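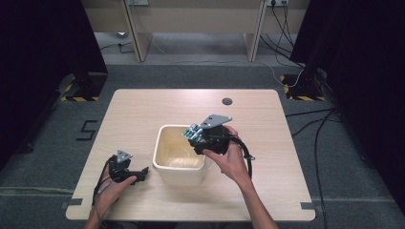 4. Segmenting and Labeling Two-Handed Demonstrations

4.1 What the recorder gives us

Every demonstration in this work was made by a person holding two grippers and doing a chore on a table. The recorder writes five streams: a pose for each gripper, an opening width for each gripper, and video. In principle all five share a clock. In practice they share an opinion about what time it is, and the opinions differ by enough to matter when one hand closes on the rim of a container while the other is still on its way.

We had planned to spend one paragraph on this section. The planner in Section 5 takes short labeled segments as input (reach, close, carry, release, hold, idle), and we took it for granted that producing them was a bookkeeping job. It took most of the spring. By May the segmenter had more lines of code than the planner it feeds, and Arwel Rosser had started referring to the planner as the segmenter's test suite.

The set used here has 320 demonstrations. After the checks in Section 4.2, 256 remained. We split those into 198 for fitting and the rest for testing, by operator, so that nobody's habits appear on both sides of the split. Operators have strong habits. One of ours opens and closes the idle hand while thinking, and an early version of the segmenter faithfully recorded each thought as a failed grasp.

4.2 Clock alignment and rejection

Gripper poses and widths arrive through Jiment, our logging layer, which stamps each message when it is received. Jiment was written for a single gripper and a patient author. With two grippers and video on the same machine, the receive stamps bunch up: the log goes quiet, then several messages arrive with nearly the same time. Differentiating a pose stream like that gives a hand that stands still and then leaves the building.

We correct for this in two passes. The first pass fits a straight line from message index to stamp over a sliding window and replaces each stamp with the value on the line. This assumes the devices send at a steady rate, and they mostly do. The second pass estimates one constant offset per stream. For the video we compare the speed of each tracked gripper in the image with the speed from its pose stream and take the shift that gives the best match. For the width streams we have nothing as convenient, so each session starts with the operator closing both grippers together and then moving them apart. The closing gives a sharp edge in both width streams, and the parting gives a sharp edge in both pose streams.

Operators forget to do this. When the opening gesture is missing, we look for any later moment when both grippers close within a short window, and use that if there is exactly one. If there are several, the session is rejected. We tried choosing among the candidates with a score, and the score was very good at picking the wrong one with confidence.

A session is also rejected if either pose stream jumps farther between two samples than an arm could carry it, or if the line fit in the first pass leaves a residual longer than the shortest segment we hope to find. The second rule removed more sessions than the first. Fadwa Helmy went through the rejects by hand and argued for keeping a good number of them. She was right about several, but we have left them out, so that the rules stated here are the rules that were applied.

4.3 Finding the cuts

The segmenter works on each hand separately and then reconciles the two. For one hand, it looks for points where the character of the motion changes, using gripper speed, turning rate, and the rate of change of the opening width. We use a standard penalized change-point search. The penalty sets how reluctant the method is to add another cut, and it is the only number in this section that we tuned at length.

A low penalty gives many short segments. The planner can use these, but it then learns plans made of many short actions and pauses between them like somebody reading assembly instructions. A high penalty merges reach and close into one long segment, and the planner loses track of when the jaws are supposed to move. Between the two is a range where the results look sensible, and this range is narrower than we would like to report. We picked a value on the fitting demonstrations and did not touch it again, with one exception. The exception was Gwenllian Pritchard's rewrite of the width filter, which changed the scale of the width signal and so made the old penalty meaningless. We refitted on the same 198 demonstrations.

Width needs more care than pose. A jaw that has closed on something and a jaw that has closed on nothing differ only in where they stop, and thin things stop them late. The rim of a container is a thin thing. We therefore do not threshold the width. Instead we look at whether the width stays put while the hand speeds up. A hand that closes, holds its width, and then moves off is labeled as carrying. This fails when an operator closes the gripper for tidiness before moving it, as several do. The reconciling step catches part of this and the rest goes through as carries of air, to which the planner has so far shown no objection.

4.4 Reconciling two hands

Two-handed work is seldom two hands working. Most of the time one hand does the job and the other steadies something or waits nearby. Labels from the per-hand pass treat both the same way, and the waiting hand comes out as a long series of tiny reaches to nowhere.

We merge the two label sequences with a small dynamic program. Its states are pairs of labels, one per hand, and its costs come from three sources: disagreement with the per-hand labels, the price of switching state, and a table of pair costs. The pair table says, for example, that both hands reaching at once is ordinary, that one hand holding while the other reaches is also ordinary, and that both hands releasing in midair with nothing beneath them is suspicious. Pair costs were first written down by Zyanya Becerra over a single lunch. We later replaced them with costs learned from the labeled data, compared the two, and found that lunch had been hard to beat. The learned table is used in all results for the sake of appearances and repeatability.

Cuts in the two hands are allowed to differ. An earlier version forced them together, on the grounds that a shared cut makes a shared plan step and the planner's bookkeeping becomes easy. It also cut carries in half whenever the other hand scratched an itch. The current version lets each hand keep its own cuts and pulls a pair together only when they are closer than the timing error left over from Section 4.2. Such a pair is treated as simultaneous, and the planner receives it as a single joint event.

Figure 4. Two hand-held grippers in use at the recording table, one in each of the operator's hands. The left gripper is held just above the tabletop, and the right one is at the rim of the open white container. The segmenter labels the hands separately and reconciles them afterward (Section 4.4).

The arrangement in Figure 4 is a useful one to keep in mind when reading the error types below, because a single instant of it admits several labels. The right hand could be in the last part of a reach, in a hold, or on its way out. The left hand could be waiting or arriving. People who are shown one instant disagree about it, and the same people agree readily once they are allowed to see a little time on each side. The segmenter sees time on both sides as well, which is why it runs offline. Vilho Koskela's online variant sees only the past and is correspondingly gloomier about everyone's intentions.

4.5 Agreement with human labels

Two of us labeled the held-out demonstrations independently, without seeing the segmenter's output, and then met to settle differences. The meeting was longer than the labeling. Most differences were over where a reach ends, a question on which it is possible for two adults to hold firm views. We settled on the last sample before the width begins to change, or, if the width never changes, the point of lowest speed.

Among the cuts where the settled labels and the segmenter differed, we took 229 and sorted them by cause. The largest group was timing: the cut was there, in the right order and of the right kind, but early or late. The planner tolerates these, since it resamples each segment to a fixed length and cannot tell a prompt hand from a slightly tardy one. Next came missed short holds, in which a hand steadies something for a moment and leaves. These are costly. A plan without the hold sends the other hand to work on something that is free to slide, and in simulation it slides every time.

The third group was false carries, described above. The fourth we labeled "other" and are not proud of. It includes a stretch in which the operator is plainly rehearsing the motion before doing it, and the segmenter labels the rehearsal perfectly. We left that one in the error count. The settled labels call it idle, and the segmenter is entitled to feel hard done by.

4.6 Tooling

Both annotators used Trotavley, a small viewer that draws the two label tracks under the video and lets a cut be dragged. Its one good idea is that dragging a cut on one hand shows the nearest cut on the other hand as a ghost line, so that the annotator can see whether a near match is intended. Its one bad idea was to snap to that line by default. Labels made before the snapping was turned off agree with the reconciler remarkably well, and we threw them out and made them again.

The segmenter itself runs as a batch job and writes a plain text file per demonstration, with one line per segment giving the hand, label, start, end, and the cost of the next best label. That last column was added for debugging and has become the most used. Sorting by it puts the doubtful segments first, and an annotator with an hour to spare does more good at the top of that list than anywhere else in the set. The planner reads the column too, and gives doubtful segments less weight when fitting, as described in Section 5.2.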